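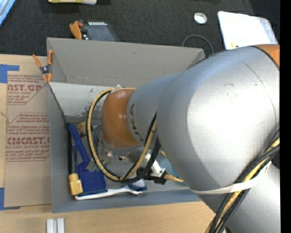
Resealing a bathtub, quick version. Did ours on 7 April 2018 and wrote this up same night so I wouldn't forget.

**Stuff**

- silicone, mold resistant, one tube (I used Cavex white)
- caulk gun
- plastic scraper + utility knife
- rubbing alcohol, rags
- painter's tape
- spray bottle, water and a drop of dish soap

**Old stuff out**

Knife along the top edge, then the bottom. Shallow angle, don't dig into the tub. Pull. Comes off in long strips if you're lucky, crumbs if not. Ours was crumbs, last done in 2000 by the look of the reciept the old owners left in a drawer.

Leftover film: Geltent remover, leave it on per the label, scrape again. Then alcohol, two passes. New silicone won't stick to old silicone so don't skimp on this part.

Let it dry. Overnight is best. Fan helps.

**Tape**

One strip on the wall, one on the tub, 3/16 inch gap or so. Press the edges down with a fingernail, specially at the grout lines.

**Fill the tub**

With water. Yes, before you caulk. The weight opens the gap up and the bead won't tear first time somebody takes a bath. Leave it full till the silicone's cured.

**Bead**

1. Cut the tip small, 45 degrees. You can always cut more.
2. Start in a corner, steady squeeze, one wall at a time.
3. Mist with the soapy water, wet finger, one smooth pull. Light pressure.
4. Tape off right away, while its wet. Pull away from the bead.

Skin forms fast so don't do all the walls and then go back. I did. Had to redo the long side.

**Wait**

24 hours on my tube, check yours. No showers. Drain after.

Still to do: the strip along the floor, probably May. Different gap, might need backer rod.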